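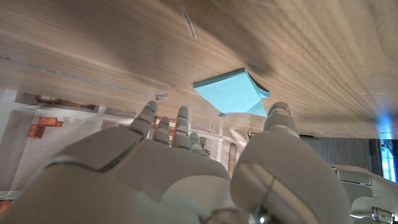

Wrist camera, station 1: hand, table surface and blue folded paper.

HAND AND WRIST CAMERA COMPARISON: PRE-RUN CHECKLIST
Date: Thursday, May 28, 2026
Checked by: Yaneth Echeverri
Units: Grernel hand with Arkby wrist camera; Vemuvell controller

1. Emergency stop reachable from both chairs
OK. Pressed two times, arm power went off each time.

2. Table surface free of loose parts
Comment. Small gray pieces near the paper. I ask to wipe the table before each run, also between the runs of the same hand.

3. Test object in good condition
OK. The folds of the paper are still sharp. Please replace it after 40 grasps, even if it looks good.

4. Finger indicator lights
OK. Blue light is on. If it changes color during the run, stop and write the time.

5. Camera mounting
Comment. The picture comes turned, the table is on top. For the grasp software this is no problem, but the person who watches must know it before he moves the arm by hand. I put a note on the monitor.

6. Fingers and thumb visible to the camera
OK for both views. The thumb takes much place in the picture, so small objects can hide behind it. Escobar had the same remark in November. 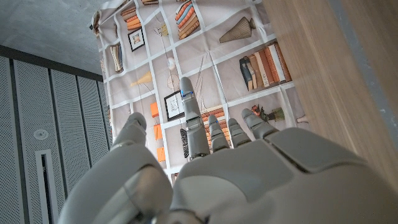
Wrist camera, second view: index finger straight, bookshelf backdrop behind.

7. Background
Comment. The printed shelves have many colors and edges. Keep the same backdrop for all hands, if not the results can not be compared.

8. Arm speed limit
OK. Set to 200 mm/s in the controller. Not to be changed without my signature.

9. Cables at the wrist
NOT OK. One cable tie is missing on the arm side. To be repaired before run 9, until then only slow movements.

Result: released with remarks. Points 2 and 9 will be checked again tomorrow morning.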